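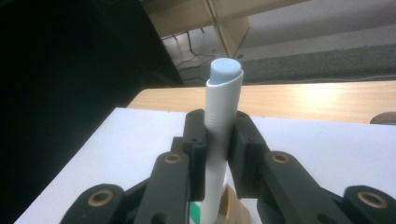
White marker, pale blue cap end

Family History Board > Writing It Up > How many children do you put down?

Started by millrace_tom

millrace_tom
Posts: 5

I'm putting together a family booklet for our reunion in July and I have a question about the list of children for my great-grandmother, Branwen Pugh. She married in Mundeston and moved to Omley when the mill there was hiring. The family has always said she had nine children. Her obituary in the Omley paper says nine. The stone has no number on it, only her name and my great-grandfather's.

I have found records for eleven. The two extra are a boy who lived four days and a girl who was stillborn and is in the cemetery book as "infant Pugh" with no first name. Both are in the same plot, next to the road.

My aunt, who is the oldest one left on that side, says her mother never mentioned them and that nine is the number Branwen gave when she was asked. She wants the booklet to say nine. My cousin is typing up the pages and wants to know which it is.

So do you go with the number the family used, or the number in the records? And if you go with eleven, how do you list a child with no name?

cedarstub
Posts: 2,157

Eleven. The obituary was written by whoever was at the kitchen table that week and it was written for the paper. A family history is a record. If you leave the two out, the next person who gets interested in this will find the cemetery book and have to do all your work over again.

For the girl, write "Infant daughter" and the year. That is how I have done all of mine and I have a lot of them, on both sides.

patsy_in_omaha
Posts: 312

I would go slower than that. Your aunt is alive and she has told you what she wants. Branwen had a reason for saying nine, even if it was only that it hurt to say anything else. I don't think a booklet that gets handed out next to the potato salad is the place to correct her.

You could keep the full list in your own files and put nine in the booklet. Nothing is lost that way.

cedarstub

Things kept in somebody's own files get lost all the time. I have bought boxes of them at estate sales. The booklet is the part that survives, since thirty people take one home.

hk_barlow
Posts: 88

Question before anybody votes. How sure are you that both belong to her? You said "infant Pugh" in the cemetery book. Pugh was her married name, I assume? Was there a brother of your great-grandfather living in Omley at the same time? We had a baby in our plot for years that turned out to belong to an uncle. He had no plot of his own and they let him use a corner of ours.

millrace_tom

Fair question. Yes, Pugh is the married name. There was a brother, Evan, and he did live in Omley for a while, but I have him back in Mundeston by the next census and I don't know which month he moved.

The boy I am sure of. I have a birth record and a death record and both name Branwen as the mother. The girl I have only the cemetery book for. It gives the plot and the year and "infant Pugh, stillborn, female" and that is the whole line.

hk_barlow

Then you have ten and a maybe. I would not print eleven on that.

Things to try:

1. The sexton's day book, if the cemetery kept one apart from the plot book. Ours listed who paid for the opening. If your great-grandfather paid, that settles most of it.

2. Church records. Some churches wrote down a stillbirth in the burial register even when there was no baptism. Look under burials, and look a few weeks on each side of the date.

3. The spacing of the other children. If Branwen had a baby in the spring of that year, it wasn't hers.

4. The 1900 and 1910 censuses, if she was in the country by then. They asked the mother how many children she had had and how many were living. It is a column people skip over.

millrace_tom

I did skip over it. I'll go look.

grahamsmom
Posts: 640

While he looks. I had a stillborn son, so I'm not neutral on this. I would want him counted, and he is counted, in our house. But my own grandmother lost two and she would have walked out of the room if you brought it up, and I would not have put hers in a booklet while she was living. Branwen is gone, so that part is different. The person to think about now is the aunt.

Has anybody asked the aunt why she wants nine? It could be that she thinks her mother would look like a liar. That can be fixed with one sentence.

patsy_in_omaha

That is a good point and better than what I wrote. I still think her wish counts for something.

cedarstub

It counts for how you word it. It doesn't change how many children there were. If we let the oldest living relative decide the facts I would have a Cherokee princess and three brothers who got off a boat.

patsy_in_omaha

Nobody said to invent anything. Leaving a private loss out of a handout and making up a princess are two different things, and I think you know that.

ginette_hamel
Posts: 1,684
Moderator

Keep it friendly, please. You are both right about some of it.

I have edited the newsletter for our county society for a long while and this comes up with nearly every family we print. What we settled on is to write the number in full the first time and say where it comes from. Something like: "Branwen and David had eleven children, nine of whom lived to grow up." The family's number is in there and so is the other one. I can't remember a family that objected to it once they saw it on the page.

If the daughter can't be proved, I would put ten in the sentence and give her a line of her own underneath, saying the cemetery book has an infant daughter in the family plot who is probably theirs. People can live with a "probably" if you tell them what it rests on.

Ginette Hamel

dwight.r
Posts: 27

Side question on the software. Does anybody know how to enter a child with no name in Lolby? It fills in "Unknown" and then the printed chart says "Unknown Pugh" and that looks terrible.

cedarstub

Leave the first name blank and put "Infant daughter" in the title field. The chart prints the title if the name is blank. Check the index afterward because it sorts them under I.

dwight.r

That worked. Thank you.

millrace_tom

Back with the census. In 1910 Branwen is in Omley, and the columns say mother of 11, living 9. The handwriting is clear and there is no mark over it. I had that page saved on my computer for six years.

It's possible she wasn't the one who talked to the census taker, but whoever did knew to say eleven. The last of the nine was born in 1908, so nothing was added later.

I also checked the spacing. There is a gap of almost four years between my grandfather and the sister after him, and the "infant Pugh" year falls in the middle of it.

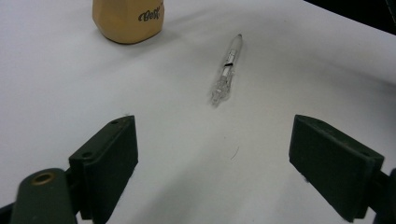 Re: How many children do you put down? (page 2)

hk_barlow

That is good enough for me. I withdraw the "maybe." I would still look for the day book, for the sake of a name if there was one, but I'd print eleven.

grahamsmom

She said eleven when it was asked on a form, or her husband did. I find that moving. Did you talk to your aunt?

millrace_tom

I called her last night. I read her the census line and she was quiet for a bit, and then she said her mother used to put flowers down at the road side of the plot as well as at the stone, and she had never known what that was for. She thought it was to make it look even.

She doesn't want a paragraph about it. She is fine with Ginette's sentence as long as the nine come first in the list and the two are at the end. I would have put them in birth order, but I can do it her way.

cedarstub

Birth order is the standard and I'd hold out for it. A list out of order looks like a mistake, and then somebody "fixes" it in their own tree and gets the years wrong.

ginette_hamel

Put the years next to every name and it won't matter what order they are in. I would give her this one.

patsy_in_omaha

Agree with Ginette. Tom, what did you decide on for the boy? Did he have a first name?

millrace_tom

He did. Griffith, after her father. Two of my cousins have it as a middle name and we all thought it came straight down from the old man in Mundeston. It still might have.

My cousin has the pages typed now. The line reads: "Branwen and David Pugh had eleven children, nine of whom lived to grow up." Under the nine it has Griffith, with his year and "lived four days," and then Infant daughter with her year. I put the census and the cemetery book in the notes at the back.

hk_barlow

Nicely done. Put the plot number in the notes too, if you have it. People go looking.

millrace_tom

Good idea, adding it. I wrote to the cemetery office about the day book and they said the older volumes are at the town hall in Omley and are open mornings only. I'll be there in July anyway so I'll go the day before the reunion and post what I find.

dwight.r

Would you look for a Hollis while you have it open? Any Hollis before 1920. I've never been able to get over there in the morning.

millrace_tom

Send me the first names and I'll try.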